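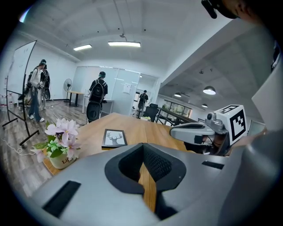

Wooden tabletop under overhead lighting.

Clellside Furniture Advice Service
The service has updated its guidance on the care of wooden tables in homes, schools and shared workrooms. The main points are set out in this thread. The full leaflet is available from the front desk and from all branch libraries.

Clellside Furniture Advice Service
Establish the finish before using any product. Tables may be oiled, waxed, varnished or lacquered, and a treatment suited to one can spoil another. Put a drop of water on the underside. On bare or oiled wood it will usually darken the surface within a few minutes.

Clellside Furniture Advice Service
For weekly cleaning, use a soft cloth wrung out in warm water with a little washing-up liquid. Wipe along the grain and dry straight away with a second cloth. Scouring pads and bleach should not be used on any finish.

Clellside Furniture Advice Service
White rings are normally moisture held in the finish. Leave the table for a day or two before treating it, as many marks fade unaided. Dark rings have generally reached the wood itself and will need sanding. Please ask for advice before sanding a veneered top, where the layer may be very thin.

Clellside Furniture Advice Service
Oiled tables in daily use should be re-oiled every 6 months. Apply a thin coat, leave for the time stated on the tin and wipe off all the excess. A sticky surface the next morning means that too much oil was left on.

Clellside Furniture Advice Service
SAFETY NOTICE. Cloths used with linseed and similar oils can heat up and catch fire without a flame. Lay them flat outdoors to dry, or soak them in water and seal them in a metal container. Do not put them in a bin or leave them in a heap.

Clellside Furniture Advice Service
Solid wood moves with the seasons. Small gaps between boards in winter are to be expected and should not be filled, as the boards need room to swell again. Keep tables away from radiators where the room allows.

Clellside Furniture Advice Service
Wobbling tables: check the floor first. If the table is at fault, tighten the leg bolts by hand, working from corner to corner. Glued joints that have come loose should be taken apart and cleaned before fresh glue is applied.

Clellside Furniture Advice Service
The repair bench at Somogyi Yard reopens in October. Each session has 4 places, bookable through the front desk. Tables must be brought in with the legs removed if they are wider than 100 cm. Aba Appiah will lead the sessions on surface repair and Garnet Bélanger those on joints.

Clellside Furniture Advice Service
Correction to an earlier post: the leaflet number is 109. Copies of the previous edition may be kept, but the section on wax removal has been withdrawn and should not be followed.

Clellside Furniture Advice Service
Replies to this thread are read between 10 am and 4 pm. Questions about a particular table should state its age, if known, and what has been used on it before.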